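Unthorpe Recreation Centre
Racquet Loans and Social Badminton - Frequently Asked Questions

Who may borrow equipment?
Loans are open to all current members of the Centre and to visitors holding a day pass. Borrowers under 16 must have a parent or guardian sign the loan form at the Soller Street desk.

What does a loan include?
A standard loan consists of two racquets, one carry bag and one shuttlecock. Grip tape and spare strings are not supplied.

How large is the loan collection?
The Centre holds 48 racquets, of which 32 are full-size and the remainder junior. Court shoes are not available for loan.
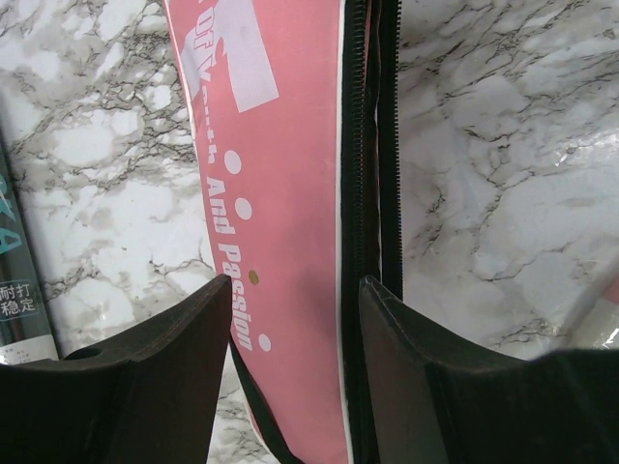

Bags are issued with the racquets and must be returned with them. A replacement fee applies where a bag comes back with a torn seam or a broken zipper. Ordinary wear is not charged.

How should racquets be packed for return?
Racquets should be placed in the bag head first and the zipper closed as far as the handles allow. Wet racquets should be wiped down beforehand. Shuttlecocks are to be handed in separately, as feathers are easily crushed in a full bag.

May food be brought to social sessions?
Yes. Members attending the evening sessions in the Lutia Room are welcome to contribute to the shared table.

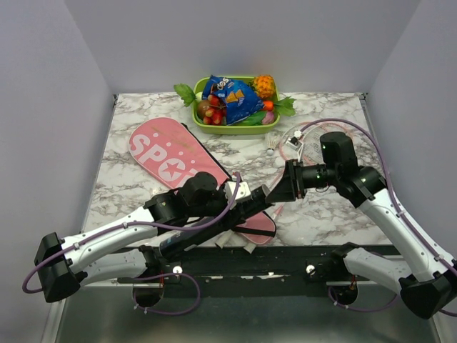
Contributions should be simple and suitable for sharing. Fresh fruit and vegetables are preferred, although packaged snacks are also accepted - a single basket can readily hold a bag of chips along with a carrot, an onion or garlic bulb and other produce. Shuttlecocks and racquet bags may be set down beside the food, provided they are clean. Items containing nuts must be labelled by the person bringing them.

Where do uncollected items go?
Personal belongings left after a session are kept at the desk until the end of the following month. Food is not kept overnight.
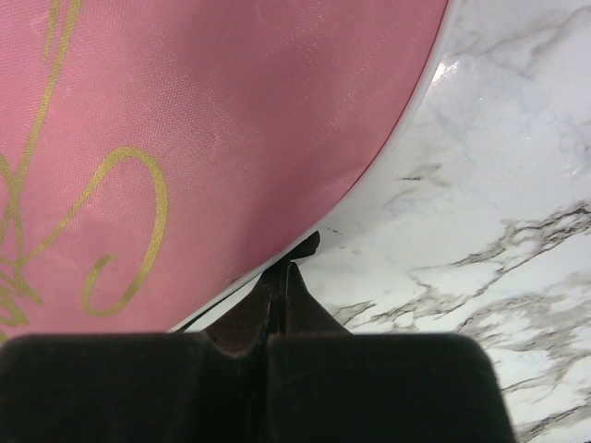
Owners claiming a racquet or bag will be asked to give its colour and any markings before it is released. Members are encouraged to write their name on the inside of the bag.

How is the program funded?
The loan program is supported by the Babić Bequest, which provides $3,000 each year. About $800 of this is spent on restringing, normally carried out in May.

How may a loan be extended?
Extensions may be requested in person or by telephone before 5 p.m. on the due date. One extension is permitted per loan.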